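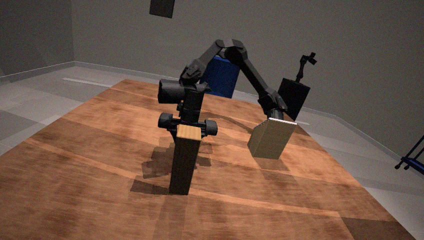
Rekley Mesa -- paquete de escenas simuladas para manipulación de piezas
Ficha de datos y notas de instalación
Versión de la ficha: viernes, 17 de diciembre de 2021
Mantenimiento: Leonie Hoani (escenas y física), Nerys Bowen (datos y formato)

Resumen

Rekley Mesa es el paquete de sobremesa de la línea de simulación de Ruststead. Contiene una escena base, un conjunto de episodios grabados en ella y las herramientas para generar episodios nuevos. La tarea es siempre la misma: el brazo se aproxima desde arriba a un bloque rectangular de madera colocado en vertical sobre la mesa, lo sujeta por el extremo superior y lo traslada a una posición objetivo. Todas las imágenes son sintéticas.

El paquete se entrega con licencia por puesto. La licencia de evaluación da acceso a los mismos episodios, pero no al generador.

Contenido

escenas/ -- escena base y variantes de iluminación
episodios/ -- 2974 episodios en formato Cikov, un directorio por episodio
generador/ -- scripts de muestreo y ejecución por lotes
calibracion/ -- parámetros intrínsecos y extrínsecos de la cámara virtual
informes/ -- registros de validación por lote

Estructura de un episodio

Cada directorio contiene la secuencia RGB, el estado articular del brazo, la pose del bloque, la orden enviada a la pinza y un fichero meta.json. Los estados y las imágenes comparten reloj; no hace falta interpolar. La pose del bloque se expresa en el sistema de coordenadas de la mesa, con el eje Z hacia arriba. Los ángulos van en radianes y las distancias en metros.

El campo resultado de meta.json admite tres valores: completo, caida, tiempo_agotado. Los episodios fallidos se conservan en el conjunto. Quien necesite solo demostraciones correctas debe filtrar por este campo antes de entrenar; el cargador no lo hace por defecto.

Escena

El brazo principal está montado sobre un pedestal situado en la propia mesa. El bloque se apoya siempre sobre su base menor, lo que lo hace sensible a contactos laterales durante la aproximación. El tablero y el bloque usan texturas de madera, y el entorno es una sala con suelo y paredes grises. Detrás de la mesa hay otros objetos, entre ellos un segundo brazo negro más pequeño a la vista. Ese segundo brazo no recibe órdenes en ninguno de los episodios y su estado articular no se registra.

Los objetos de fondo no intervienen en la tarea. Se pueden desactivar con la opción --sin-fondo del generador, pero los episodios incluidos se grabaron todos con el fondo activo.

Variación

Se muestrean la posición y el giro del bloque sobre el eje vertical, la configuración inicial del brazo y la dirección de la luz principal. No varían las dimensiones del bloque, su masa, el coeficiente de rozamiento ni la textura del tablero. Los modelos entrenados solo con este paquete tienden a fallar con piezas de otra altura. Para ese caso existe el módulo Mathias, que se distribuye aparte.

La luz principal proyecta sombras duras del brazo y de la pinza sobre la mesa. En algunas configuraciones la cara frontal del bloque queda casi negra y la segmentación por color deja de ser fiable. Recomendamos usar la pose registrada como referencia y no una máscara derivada de la imagen.

Particiones

Entrenamiento, validación y prueba están definidas en particiones.csv. La partición de prueba tiene 48 configuraciones de luz que no aparecen en las otras dos. No mezclar.

Instalación

Descomprimir el paquete en una ruta sin espacios. Ejecutar verificar.sh, que comprueba las sumas de todos los ficheros; si falla un episodio, basta con descargar de nuevo su lote. El generador requiere 70 GB libres en disco para los temporales de una tanda completa de 2000 episodios. Los temporales se borran al terminar, salvo que la tanda se interrumpa -- en ese caso hay que vaciar tmp/ a mano.

Problemas conocidos

Con el paso de simulación por defecto, la pinza puede penetrar ligeramente en el bloque al cerrar. Reducir el paso lo corrige y alarga la ejecución.

La sombra de la pinza parpadea entre imágenes consecutivas en algunas variantes de luz baja. Pendiente.

El visor no muestra los episodios con resultado tiempo_agotado si se abre desde la lista filtrada. Abrirlos por ruta.

Usos no cubiertos

El paquete no se ha validado para estimar fuerzas de contacto ni para certificar la seguridad de una célula real. Los límites articulares son los del modelo simulado y deben revisarse antes de enviar cualquier trayectoria a un equipo físico.

Incidencias

Indicar siempre el identificador de episodio, la versión de la ficha y la salida completa de verificar.sh. Las incidencias de física las atiende Leonie Hoani; las de formato y particiones, Nerys Bowen.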